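**Ticket: table-setting station, tissue packs and plate: white tabletop marking and wrapper creasing**
Status: open, workaround in place
Opened by: Malou Zoëga
Assigned: Aksel Kvaran
Month: December

**Summary**

Purple soft-pack tissues (Vinda, 绵柔 on the front) go on the white tables as part of the standard layout, next to one pink plate. Two faults reported:

1. Faint violet smear on the tabletop where a pack has stood.
2. Packs slumping after opening, so the sheets bunch and come out several at a time.

Tables are wiped with Brumeo surface cleaner at close. Stock is kept in the Kinach cabinet and comes in cartons of 24.

**14:10 — Zoëga**

Smear shows under the ceiling lights at a low angle and is hard to find otherwise. Dry cloth does nothing. Brumeo on a damp cloth lifts it in two passes. Found on 3 tables, always on the side where the pack goes. No smear under the plates.

First thought was ink from the wrapper. Rubbed an unopened pack with a white paper towel, dry: clean. Same with water: clean. Same with Brumeo straight from the bottle, left for a minute: violet on the towel. So the print holds against water and fails against undiluted cleaner. 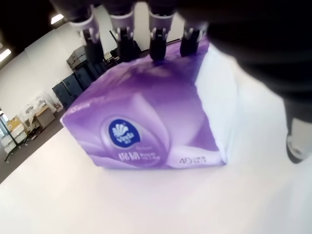

**Does the smear come from one bad carton?**

It comes from the cleaner. Packs from two cartons gave the same result on the towel, and neither marked it until Brumeo was applied.

**15:25 — Zoëga**

Checked the dilution. The Brumeo label calls for one capful per bucket. The spray bottles at the station had been filled neat. Emptied all of them, refilled at label strength, and repeated the towel test. No transfer after one minute. Very slight transfer after ten, which nobody should be getting in normal use if the table is dried before the packs go back.

Changed the closing procedure:

- Lift pack and plate off the table before spraying.
- Spray, wipe, dry with a second cloth.
- Set the plate back first, then the pack.

Left one table on the old routine as a control, with neat cleaner and no drying.

**Next morning, 08:40**

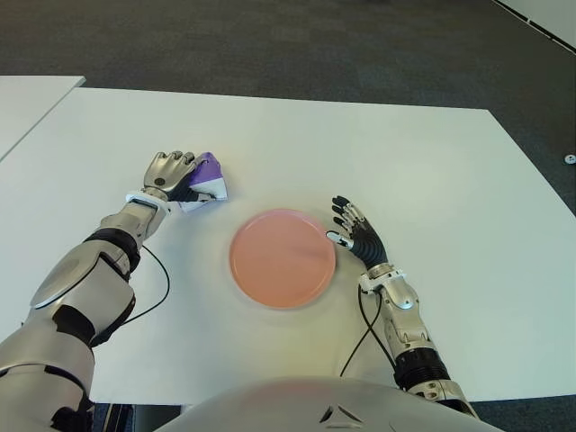

**Aksel Kvaran**

Control table has the smear. The others are clean. I consider fault 1 explained. Please do not top up the spray bottles from the drum; use the bucket.

On fault 2. The pack has no rigid parts, only film around folded sheets, so once it is part used there is little to hold it upright. Opened four packs and pulled sheets until each began to sag. With the perforated flap torn fully off, the slot gapes and the second sheet rides up with the first. With the flap torn only to the end of the perforation and folded back, sheets came singly for most of the pack. Towards the end they bunched either way.

Also tried the Fortin acrylic cover that Gunnlaugur Riis had left over from the reception desk. It is made for boxed tissues and is too shallow for a full soft pack. The film gets pinched under the rim and creases, and the first sheets tear. Not suitable. Returned to him.

**10:15 — Kvaran**

Skaltus sells a weighted insert for soft packs. It sits under the stack inside the wrapper and keeps the base flat. Asked Dima Saab in purchasing for a price. Reply: 3,000 for a full set, or 2,000 if we skip the spare inserts. I would skip them. 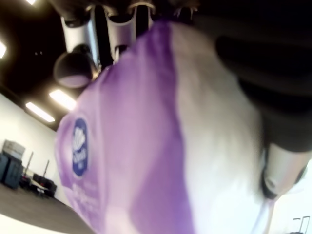 Before ordering, I want to rule out storage as a cause. Packs laid flat under a heavy load come out with the sheets already shifted to one end, and an insert will not correct that. Restacked the cabinet so that no pack has more than two others on top of it, and moved the paper towels off that shelf. Will open one pack from the bottom layer and one from the top layer after a week and compare.

**11:50 — Skarphéðinn Ravn**

Two comments from the evening side.

The dry step adds roughly a minute per table. Acceptable, but we need more cloths. At the moment the second cloth is damp by the fourth table and I am back to leaving moisture under the packs.

The plates slide on a damp surface as well. Same cure.

**12:05 — Kvaran**

Cloths ordered through Dima. Until they arrive, use paper towel for the drying pass.

**Current state**

| Fault | Cause | Action | State |
|---|---|---|---|
| Violet smear on table | Undiluted Brumeo on wrapper print | Dilute per label, dry before resetting | Fixed, monitoring |
| Pack slumps, sheets bunch | Flap torn off; storage load suspected | Fold flap back; cabinet restacked | Open |
| Fortin cover | Wrong depth | Withdrawn | Closed |
| Skaltus insert | — | On hold until storage check | Open |

**Remaining**

- Malou: label the spray bottles with the dilution.
- Aksel: top and bottom layer comparison.
- Dima: confirm whether the 2,000 price includes delivery.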